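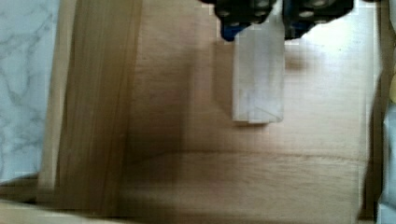

Llevo desde agosto comparando pinzas en la mesa del taller y lo primero que aprendí es que las piezas lisas mandan. Con cartón o con madera casi cualquier dedo cumple, pero ponle algo translúcido y estrecho, como ese bloque blanquecino que cuelga entre los dos dedos negros, y enseguida se ven las diferencias. Yo lo cojo siempre en vertical y por arriba, y la caja de madera de debajo me sirve de zona de pruebas (¡ya no recojo piezas por todo el suelo!).

He probado dos juegos, los Trenon y los Borbély. Los Trenon cierran más deprisa y van genial con cosas gorditas. Los Borbély son más lentos, pero sujetan mejor lo fino, y de 80 intentos con el bloque se me escaparon 10. Con los Trenon perdí 38, así que imagínate la tarde.

Unos trucos que me van bien:

Limpia los dedos con un paño apenas húmedo antes de cada tanda. El polvillo de lijar es malísimo para el agarre.

Baja la fuerza de cierre hasta que la pieza resbale y luego sube un punto. Yo empezaba siempre al máximo y marcaba el plástico.

Ojo con los reflejos en la madera clara. Mueve la lámpara a un lado — o cuelga un trapo blanco delante — y vuelve a mirar la imagen de la cámara antes de tocar nada en el controlador.

Apunta los ajustes en papel. El controlador Prullska me borró los míos dos veces al actualizarlo, y en la tienda de Butarville me dijeron que guardara copia en una tarjeta. Ahora hago las dos cosas.

Me falta probar con bolsas y tela, que me dan bastante respeto. Si alguien tiene unos Borbély de los anchos, que me cuente qué tal.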